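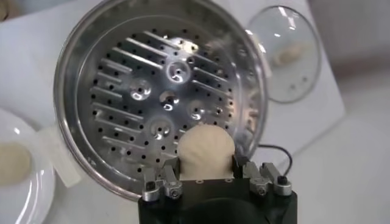

La bandeja perforada de la vaporera, con sus ranuras en diagonal.

Notas para la charla. Versión larga, 29 de noviembre de 2023

Bueno, hola a todos, gracias por quedaros después del café. (Esperar a que se sienten los del fondo, beber agua.) Me presento rápido: llevo media vida restaurando y homologando coches pequeños, de esos que salieron de fábricas que ya no existen, y hoy vengo a hablaros de uno que casi nadie ha conducido, el Fetinen de la casa Skokovard. Levantad la mano los que hayáis visto uno en la calle. (Si alguien la levanta, preguntarle dónde. ¡En serio, preguntarle, que luego se me olvida!)

Skokovard hacía remolques agrícolas. Remolques buenos, pesados, feísimos. Y un día el hijo del dueño volvió de una feria convencido de que había que hacer un cupé. El padre le dio una nave, un torno viejo y permiso para fabricar 200 unidades, ni una más, porque 200 eran los juegos de frenos que le vendía a buen precio un proveedor. Así de científico fue el estudio de mercado.

Aquí entra Raghda Geagea, que venía de dibujar cabinas de tractor y a la que le pidieron una carrocería entera. Yo hablé con ella un par de veces por teléfono y me contó lo de las aletas delanteras: las quería muy altas, para que desde el asiento se viera dónde acababa el coche, como en un tractor. Fijaos en la silueta cuando salga la lámina del perfil, porque eso se entiende de golpe. El capó cae mucho y las aletas no, y a mí me parece precioso, aunque entiendo perfectamente a quien le parezca un sapo.

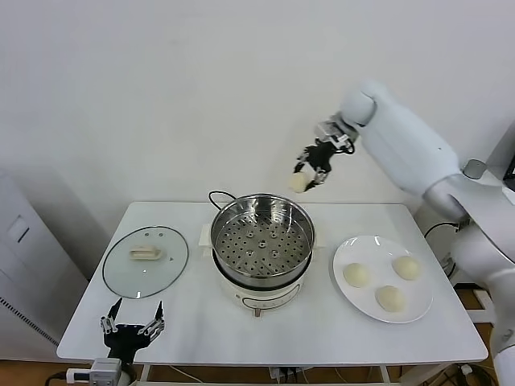
Y del dibujo pasamos al bastidor, que es donde me pongo pesado. (No pasar de cinco minutos con esto.) Es un tubo central con dos horquillas, muy sencillo, y lo soldaban en la misma plantilla de los remolques con unos suplementos atornillados. ¿Qué pasa? Que los suplementos cogían holgura. Los coches del principio salían rectos y los del final salían, digamos, con carácter. El mío tiene 11 milímetros de diferencia de batalla entre un lado y otro. Once. Lo medí, lo volví a medir, llamé a Rami Zoubi para que lo midiera él y me dijo que el suyo estaba peor, y que llevaba años culpando a los neumáticos.

El motor lo compraban fuera, a Matmont, un 4 cilindros pensado para grupos electrógenos. Gira bajo, empuja desde nada y suena a lancha. Lo malo es que un generador trabaja quieto y un coche toma curvas, y en una curva larga a la izquierda el aceite se iba todo a un lado del cárter y se encendía el testigo. La solución de fábrica fue mover el testigo a un sitio donde molestara menos. (Pausa, aquí suelen reírse.) La solución de los que los conducimos es una chapa deflectora que cuesta lo que una cena y se monta en una mañana. Si tenéis uno, o conocéis a alguien que tenga uno, que la ponga antes de tocar cualquier otra cosa, por favor. Tengo el plano, os lo mando.
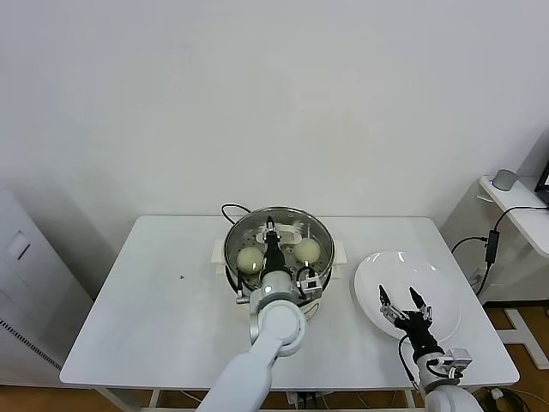 Tiempo de lectura: 4 minutos

Segunda parte, la caja de cambios Ko. Voy a intentar ser justo con ella. Es dura en frío, la segunda rasca si la metes con prisa y el recorrido de la palanca parece el de un autobús. Pero no rompe. He abierto unas cuantas y los engranajes estaban de foto, con las marcas de mecanizado todavía visibles. Lo que se gasta es el casquillo de la varilla, que es de plástico, y que hoy se hace en bronce sin problema. Con el casquillo nuevo el coche cambia otro tanto mejor, y la gente cree que le has puesto otra caja.

En septiembre hicimos la subida al puerto con el mío, ya con la chapa y el casquillo puestos. Llovió toda la mañana. Contar lo del limpiaparabrisas solo si vamos bien de tiempo; si no, saltar a la dirección.

La dirección: cremallera, sin asistencia, volante enorme. En parado es gimnasia y en marcha es lo mejor del coche, de verdad, notas hasta la pintura de las líneas. Geagea me dijo que ella había pedido un volante más pequeño y que le contestaron que ya había comprados muchos de los otros. Pues menos mal.

Piezas: lunas no hay, gomas sí, pilotos traseros son los del remolque y se encuentran en cualquier desguace de pueblo. (Enseñar el piloto, está en la mochila, bolsillo grande.)

Preguntas. Si sale lo de los precios, pasarle el micro a Rami.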